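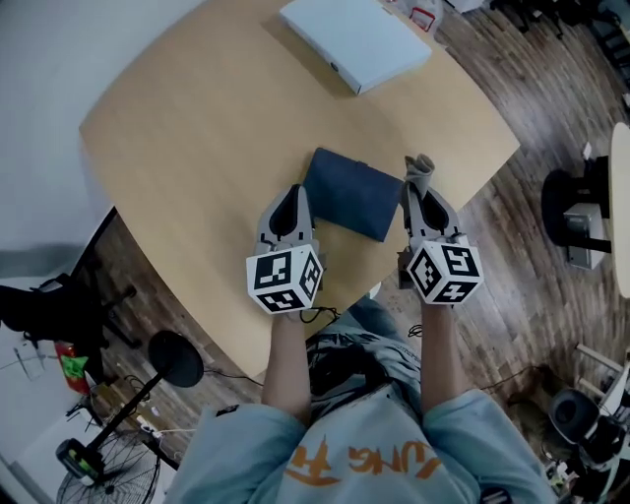 Light wooden table with rounded corners, seen from directly above.

Hallon Crispbread Baking Stone

I have been baking crackers and flatbreads at home for a long time, and for most of those years I did it on whatever cookie sheet was clean. Then my friend Cherry Mae Cabanatuan came back from a trip with a bag of rye crispbread so thin you could nearly read through it, and I got a little obsessed. The Hallon is the stone I ended up with, and I liked it so much that I started carrying it in the shop.

It's a plain rectangle of unglazed stone, nothing fancy to look at. What I love is the surface. It's very slightly rough, so the dough grabs on for a second and then lets go once it has set, and you get those little blisters all over the bottom (my favorite part, I eat those pieces first). I tried a Jumach before this one and it was fine for pizza, but my thin doughs kept baking darker in the middle than at the ends.

How I use mine

Put the stone in a cold oven on the lowest rack and turn it up as high as it goes. Give it 40 minutes. I know, it's a long time! I roll the dough while I wait, and I roll it thinner than I think I should, then go over it with a fork. Slide it on with a peel or the back of a floured tray. Most of my rye doughs take 3 minutes on the first side and a little less after the flip. Seeded ones brown fast, so stay close.

It also does a very good pita, and breadsticks if you keep them skinny. I wouldn't use it for anything with a lot of butter in it. Butter soaks in and smokes the next time you heat the stone, and then you have to explain yourself to the whole house.

Cleaning

No soap, ever. Let it cool all the way down in the oven, scrape off whatever stuck, and wipe it with a damp cloth. It will stain. Mine looks like an old map by now and bakes just the same.

What's in the box

The stone, a short wooden scraper, and a folded sheet with two recipes. The rye one is good as written. The cheese one needs more salt, in my opinion – I add a big pinch and some caraway.

Sizes

Regular is 20 inches by 14 and fits most full-size ovens. Please measure your rack before you order, and leave a little room on each side for the air to move. There's also a small one for countertop ovens, but I'm out of those until the next delivery.

Good with

The Vandenberghe notched rolling pin, if you want the real dimpled look. It's a pain to clean, so have a stiff brush handy. I also like the Zetent tin for storing the finished crackers. They stay crisp in there for a couple of weeks, longer if you don't keep opening it to check on them like I do.

A note from a customer

"I bought the regular in December for holiday baking and made 22 batches on it before New Year's. The scraper is kind of flimsy but the stone is great." – Rosalinda Tagle

She's right about the scraper. I use a metal bench knife instead.

Shipping

The stone is heavy, so it goes out by ground only. If it shows up cracked, send me a photo and keep the box, and I'll get another one out to you.

Page updated May 29, 2018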